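LISEZMOI -- Dondden, relevé des retours de colis fragiles

Version du fichier : celle de décembre, corrigée une fois depuis
Tenue du relevé : Britt-Marie Hägglund
Format : CSV, séparateur point-virgule, encodage UTF-8

Dondden est un tableau des envois de vaisselle et de poterie revenus à l'expéditeur avec une réclamation pour casse. Une ligne par colis. Le fichier ne prouve pas grand-chose à lui seul, et je préfère l'écrire en tête plutôt que dans une note de bas de page que tout le monde saute.

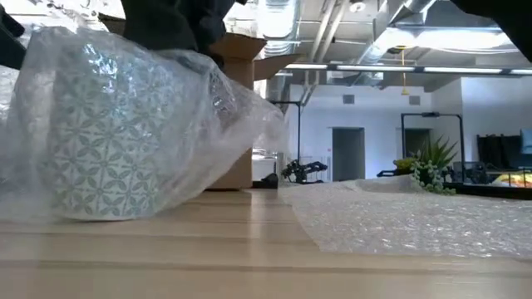
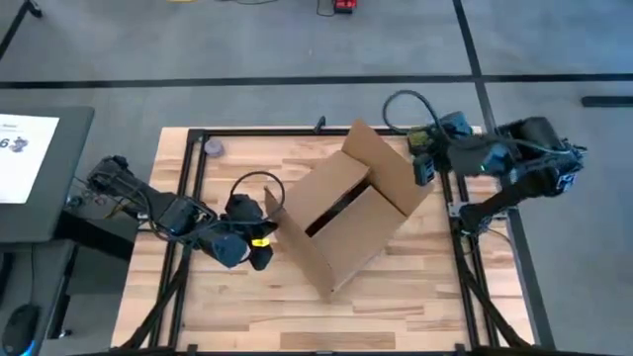
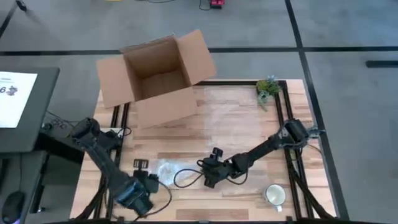 D'où viennent les lignes

Les réclamations ont été recopiées à la main depuis les formulaires de deux boutiques, Plurno et Khoo. Plurno vend surtout des pots et des cache-pots, Khoo des assiettes et des bols. Les formulaires ne posent pas les mêmes questions. Plurno demande au client de cocher une cause, Khoo lui laisse un champ libre. Tout rapprochement entre les deux boutiques repose donc sur ma lecture du champ libre, et une autre personne aurait sans doute classé certains cas autrement.

Le fichier compte 43 lignes, dont 24 pour Plurno et le reste pour Khoo. C'est peu. On m'a déjà demandé des pourcentages par type de calage ; ils n'y sont pas et je ne compte pas les ajouter.

Colonnes

id : numéro d'ordre, sans signification. Les numéros ne suivent pas la date de réclamation.
boutique : plurno ou khoo, en minuscules.
objet : texte court, tel que le client l'a écrit, fautes comprises.
calage : bulles, papier, carton_ondule, mixte, inconnu.
boite : simple ou double cannelure. Vide si le client n'a rien dit.
casse : bord, anse, fond, total, aucune.
cause_declaree : ce que le client affirme. À lire comme une affirmation.
photo_jointe : oui ou non. Les photos des clients ne sont pas distribuées avec le fichier.
remarque : texte libre, souvent vide.

La valeur « aucune » dans la colonne casse n'est pas une erreur de saisie. Des clients ont rempli une réclamation pour un objet intact arrivé dans une boîte enfoncée. Je les ai gardés. Ceux qui veulent étudier la casse au sens strict les retireront.

Ce que le fichier ne permet pas de dire

On lit partout que le film à bulles protège mieux que le papier froissé, ou l'inverse, selon ce que vend celui qui écrit. Dondden ne tranche pas. Il ne contient que des colis réclamés : les colis arrivés sans histoire n'y figurent pas, et sans eux aucun taux ne veut dire quoi que ce soit. Si les bulles reviennent souvent dans la colonne calage, c'est peut-être que les deux boutiques en utilisent beaucoup. Je n'ai pas réussi à obtenir les volumes expédiés.

Même réserve pour la fameuse mention « fragile ». Plusieurs clients sont persuadés qu'elle aggrave les choses. Je n'ai pas créé de colonne, faute de savoir quels colis la portaient.

Quant à la colonne cause_declaree, « chute » y domine chez Plurno. Or « chute » est la première case du formulaire. Je laisse chacun en penser ce qu'il veut.

Problèmes connus

-- 5 lignes ont un calage « inconnu » alors que la remarque parle de « plastique ». J'ai refusé de deviner lequel.
-- Les lignes en « mixte » mélangent des situations très différentes, du pot emballé dans deux couches de bulles puis calé au papier jusqu'au bol posé sur un simple carton plié.
-- Un client de Khoo a envoyé 2 réclamations pour le même bol. Les deux sont restées, avec un renvoi dans la remarque.
-- La distinction simple ou double cannelure vient des clients. Peu de gens savent la faire, et je doute de la moitié des réponses.

Comparaison avec Ovitz

On m'a signalé le tableau Ovitz, plus ancien et nettement plus gros. Je l'ai parcouru sans l'intégrer. Ses catégories de casse ne disent pas si l'objet était verni ou brut, ni si la pièce avait un couvercle, et les règles de saisie ne sont écrites nulle part. Fusionner les deux donnerait un fichier plus long, pas forcément meilleur.

Utilisation et corrections

Réutilisation libre, à condition de garder ce texte avec le CSV. Si vous en tirez un graphique, indiquez le nombre de lignes à côté.

Pour une correction, donnez l'id de la ligne, la valeur actuelle et celle que vous proposez, avec la raison. Les messages du genre « les chiffres me semblent bizarres » restent sans réponse. Je relis les demandes le dimanche, quand il y en a. Les lignes supprimées gardent leur numéro, qui n'est pas réattribué.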